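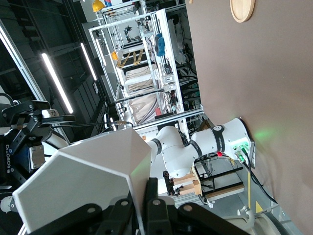

Clivley Makers Forum > Student Projects > Arm-to-arm handover, need a sanity check

Print this thread | E-mail this thread

torquewrench_tess
February 7, 2021
Hi all, long-time lurker, second-year mechatronics. Our project group is doing a handover task for the Warnunex student challenge: one arm picks up a wooden block, passes it to a second arm, second arm puts it down in a marked square. Sounds easy! It isn't. We've got 3 weeks left and the pass works fine when we crawl, then goes to custard as soon as we speed it up. The receiving gripper closes a touch early, nudges the block sideways, and the first arm is still hanging on for dear life.

At the moment we're running on timers. Arm one gets to the handover point, waits 400 milliseconds, opens. Arm two starts closing when arm one says it has arrived. My mate reckons we just need to tune the wait. I reckon the timers have to go. Who's right? (Please say me.)

gearbox_gumby
You're right. Timers will pass every test you do the night before and fall over in front of the judges. Have arm two close, check it has stopped on something before full travel, then send a "got it" back to arm one, and only then does arm one open. We did this for the Quinlan round in August and it was the best afternoon's work of the whole semester.

oldmate_servo
Going to disagree a bit. Feedback is lovely but if both grippers are clamped on the same rigid block and your two arms don't agree on where the block is, they'll fight each other and you'll get a protective stop. Seen it plenty. I'd fix the calibration first. What's your position error between the two bases? If you don't know that number, no amount of handshaking will save you.

torquewrench_tess
Umm. We don't really know that number. We taught the handover point by hand on each arm separately and called it a day – is that terrible?

oldmate_servo
Not terrible, everyone does it. But touch both arms off the same physical point, then do it again at a second and third point spread across the workspace. If the offsets don't match, your base transform is crook.

gearbox_gumby
Fair call on calibration, but I still wouldn't hold the whole thing up for it. Drop the closing force on arm two as well, so a small mismatch slides instead of fighting. Bit of thin rubber on the fingertips helps heaps.

plc_pixie
Rubber, yes! We glued ours on and it peeled off at run 45, so bring spares and the good glue. Also what's your approach angle? We had both grippers coming in square to each other and kept clipping knuckles. Rolled one of them a quarter turn and it was fine from then on.

torquewrench_tess
Ooh, ours are dead square to each other. I'll try the quarter turn on our next lab day. We've only got a two-hour slot and we share it with the Mudon group, so I'm writing a list.

oldmate_servo
Calibration at the top of the list please.

torquewrench_tess
OK, back from the lab. Did the touch-off first (happy now, servo?) and we were 6 mm out at the far point, so yeah, crook. Fixed the transform, swapped the timer for the "got it" signal, did the quarter turn. Ran it at double the old speed and dropped two blocks all session, both when the block was sitting skew to begin with. My mate still thinks tuning the wait would've got us there. He's wrong but he's buying the coffee.

gearbox_gumby
Skew blocks are a fixture problem. Put a little chamfer on the pocket so they drop in straight.

Reader comments (3)

bev_in_the_shed: We had the same trouble with our club arms and only ever fixed the force. Going to do the three-point check now.

nightshift_noodle: Still team timers for anything slow. Less to go wrong.

kiln_dried: What timber are people using for blocks? Our pine ones swell in the humidity and it's driving me up the wall.

Related threads
- Best grip tape for 3D printed fingers
- Quinlan round: how strict are they on the marked square?
- Got $600 left in the club budget, new camera or spare cables?
- Mudon group build log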